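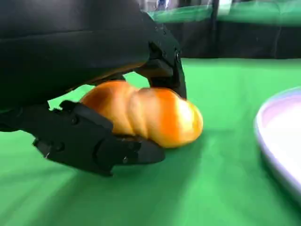 So I finally gave up store-bought bread, and I have feelings about it!

It started with my neighbor Celeste Carvalho, who moved to Grirkbridge a couple of years back and has been quietly leaving rolls on my porch ever since (in a paper bag, folded twice, no note). I kept meaning to ask her how she does it and kept eating them instead. Then she went away for most of April and I had to face the bread aisle again. Oh boy. Everything tasted like a sponge with sugar in it.

So I texted her and she sent me the whole recipe in one giant message with zero punctuation. Flour, water, yeast, salt, a spoon of honey, a bit of butter. You mix it, you leave it overnight in the fridge, you shape it in the morning. She says 17 minutes in the oven. My oven is old and cranky and wants 21, and I know that now because my first batch was raw in the middle and we ate it anyway, with soup.

The second batch was better but they all stuck together into one big bread brick. Space them out, people. More than you think!

I also got way too deep into flour. There's a mill out in Plorkberg that does a mail order thing, and I went on there for one bag and came out with three. The rye is lovely but it makes a heavy dough, so I only swap in a little. My sister thinks I've lost it. She has also asked for six rolls for Easter brunch, so.
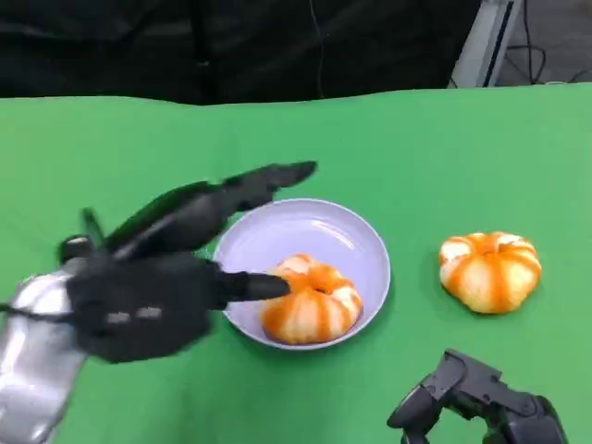

Breakfast is where all this has really changed things for me. I used to grab a granola bar and eat it in the car. Now I get up a bit earlier, warm a roll, put butter on it, cut up whatever fruit is hanging around and sit down like a person. I don't look at my phone until I'm done (okay, mostly). Some mornings it's ten minutes, some mornings the dog needs out and it's four. I still feel less frazzled by the time I get to work.

Couple of things people asked in the comments last time. Yes, you can freeze them, just let them cool all the way first or they get icy. No, I don't own a stand mixer, I use a big bowl and a wooden spoon and I complain a lot. And yes, instant yeast is fine, Celeste uses it too.

Next up I want to try the ones with cheese in the middle. She's promised to send that recipe once she's home and unpacked, hopefully with a comma or two this time.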